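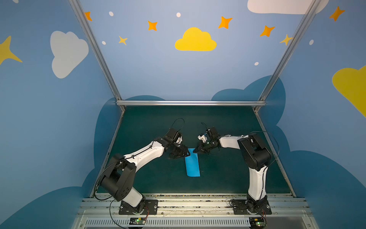

Filed under: Interiors & Wellbeing | Open papers

Print this page | E-mail to a friend

3.2 Painted skies and the people who sit beneath them

It would be easy to suppose, reading the older writing on the subject, that a painted sky belongs on a ceiling and nowhere else. Much of that writing is concerned with churches, theatres and grand houses, where one looks up on purpose and usually from a comfortable distance. Our own interest is in humbler places. We wanted to know what becomes of a painted sky when it is brought down to the level of the eye, on the walls and partitions of rooms where people spend their ordinary working day, and where they may look at it for hours together without ever quite deciding to.

The rooms we visited were all in and near Murnska, and we owe a great deal to the patience of those who let us sit in the corner with our notebooks and, very often, gave us tea. Three of them had skies on the walls before we arrived. The oldest, at the Girneo bindery, was begun when the north windows were bricked up, and has been touched up by a number of hands since then, so that the clouds over the guillotine are noticeably plumper than those by the door (there is a lively difference of opinion in the bindery as to which are better, and we were asked more than once to settle it, which we declined to do). The sky in the Zadham sewing room is newer and a good deal flatter, having been put up from a stencil in two blues. The third, in the mending room of the town library, was painted by Noémie Morin, who was kind enough to speak with us at length about how she mixed her colours.

Morin's account is worth dwelling on, for it touches on a point that came up again and again. She told us that she had first painted the blue right down to the skirting, as one might in a nursery, and that the menders had disliked it almost at once. They found it hard to say why. One of them remarked that she felt as though her table were floating. Morin then brought a paler band in at table height, much as the real sky pales towards the horizon, and the complaints stopped within a few weeks. She did nothing else to the room in that time except to mend a blind.

We heard something similar at Zadham, where no such band exists. Javiera Orellana, the forewoman there, has her own remedy, and covers the cutting tables in a dark cloth so that, in her words, "the floor of the day is somewhere". We are fond of this phrase and have been using it among ourselves ever since. What she seems to mean is that a sky wants some ground beneath it, and that if the painter has not supplied any then the furniture must. A dark green work surface with a painted sky around it, as in Figure 2, gives much the same effect by colour alone, the green being readily taken for land even when it is perfectly flat and nothing at all is growing on it. The arrangement also keeps a blue sheet laid on the table quite distinct from what is under it, a matter of some importance to anyone who works with blue cloth or paper and has ever lost the edge of a piece against a background too like itself.

Figure 2. Sky scene on the walls of an enclosure, with a dark green work surface and a flat blue sheet near the middle.

This brings us to the question of tiredness, on which we must be careful. Ravinder Gosselin has argued that a painted view rests the eyes in much the way that a window does, by giving them somewhere further off to go. We should like this to be true, and several of the people we spoke with were sure of it. Yet a painted cloud is no further away than the wall it is painted on, and the eye must focus on it just as it would on a calendar or a crack in the plaster. Whatever relief there is must come by another road. Our own guess, and we offer it as no more than that, is that the painting gives people leave to look up. At the bindery, workers facing the painted wall would pause for up to five breaths together, gazing at nothing much, while those facing the shelves tended to pause by tidying something.

There is the matter of weather, too. Every one of the skies we saw was a fair one, and when we asked whether anybody would care for a little rain we were generally laughed at. Only Liette Ross, who has sewn books at Girneo since she left school, took the other side. She said that on wet February mornings the cheerful wall could feel rather like being told to buck up, and that she would gladly have had a bank of grey somewhere over the presses to keep her company. We have thought about this remark a good deal. It suggests that a painted sky is read against the real one, which people carry in with them on their coats, and that the two can disagree.

The Hattori rooms, where the walls were left plain until our visits were over, are taken up in the next section, together with the diaries kept there by Ravinder Robichaud and his colleagues up to May 2024.

We use cookies to remember your reading preferences. Accept | Manage settings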